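The Reference

By Jessie Imrie
September

Adoración Manzano had been practising her answers on the bus since Grendcombe bridge, and by the time she reached the doors of Stedeo she had a really excellent one ready for "Tell us about a weakness". It had a beginning, a middle and a bit about spreadsheets.

"Before we start," said the man behind the desk, "I should say we've spoken to your last employer."

He had a folder. It was a thick one. His badge said Maximiliano Goicoechea and he looked as though he had been up half the night reading and had loved every page.

"Vidal?" said Adoración. "Which person at Vidal?"

"All of them, I think. We asked for a paragraph and they sent 876 emails."

She sat down. Eleven different things she had done in the Vidal post room went through her head, and the worst was the business with the lift.

"There's a lot about the lift," he said.

"I can explain the lift."

"Please don't, I've only got to page 100!" He turned the folder round so she could see the yellow tabs sticking out of it. "You wrote to the whole building. Over 700 people, and you told them the lift was broken, that it was your trolley that had done it, and that you'd carry anybody's shopping up the stairs until it was mended. And then you did. For nine days!"

"Somebody had a fish tank," said Adoración.

"Encarnación Cantero. She's written four times about the fish tank."

It was a wonderful thing to hear, and also rather terrible, like finding out your neighbours could hear you singing. She had never thought of any of it as work. The work was the letters. The rest was what happened in between, on the landings, with people puffing and laughing and handing her the heavy end.

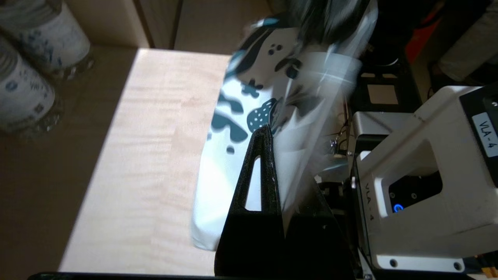 White cloth with a teal and black print

"So what would you like to ask me?" she said. "I've got a good one on weaknesses."

"Go on, then."

She told him. It went beautifully, spreadsheets and all, and he wrote down none of it.

"The job's in the Ballon building," he said when she had finished. "Assunta De Luca runs the floor and she wants somebody by the end of the month. I ought to warn you, it's six storeys."

"Is there a lift?"

"There is."

"Does it work?"

Maximiliano closed the folder and patted it, very fondly.

"At the moment," he said.

More short fiction
The Understudy's Lunch
Two Weeks' Notice
Everyone at the Leaving Do
A Desk by the Window

Contact us | Copyright Jessie Imrie | Back to top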